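Stullik Hardwax Oil for Wood Floors – Warm Tone, 24 oz

Item 1814. In stock, ships from our Prenditz warehouse. Order before 2 pm and it goes out same day.

Penetrating oil and wax for bare or previously oiled wood floors. Soaks in, buffs up, no thick film on top. Patch repairs are easy – sand the spot, wipe some on, done. Not for laminate, vinyl or anything with polyurethane on it. Please check first, we get a lot of returns on this one.

Finish: satin or gloss
Tone: warm (pulls orange on pine, browner on oak)
Size: 24 oz can
Coverage: 400 sq ft per can, one coat, smooth sanded wood
Coats: two on bare wood, one for a refresh
Walk on it: next day in socks
Rugs back down: wait two weeks
Cleanup: mineral spirits

How to use

Vacuum. Then vacuum again. Stir the can, don't shake. Thin coat with a pad or a short nap roller, work with the grain, wipe off anything still sitting on the surface after 20 minutes. Second coat next morning. Windows open the whole time.

Rags – lay flat outside to dry or put them in a metal can full of water. Oily rags can heat up and catch fire by themselves. Never ball them up in the trash.

Color notes

Warm Tone will deepen the grain quite a bit, more then the sample chip shows. Dark walls make it look redder, white walls calm it down. Do a test patch in a closet. We can't take back opened cans becuase you didn't like the color.

Gloss shows footprints for the first few weeks. Settles down after that. If you have dogs get the satin.

Goes well with

Juso buffing pads, white, pack of five
Mac Suibhne floor soap, concentrate
Item 2725, applicator pole with swivel head

Old label cans still shipping until we run out. Same stuff inside. Price goes up in August when the new cans land.

Questions about your floor? Send them to Perrine Coste at the order desk, include wood type and what's on it now.

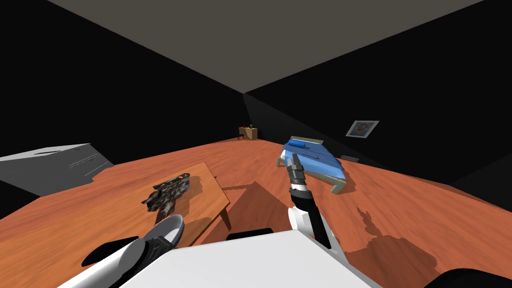

Éabha Heffernan: Used the gloss on old pine, two coats. Color came out great but the smell hung around for four days, so plan on that. One can didn't quite cover my living room either, the boards were thirsty. Would buy again, just get an extra can.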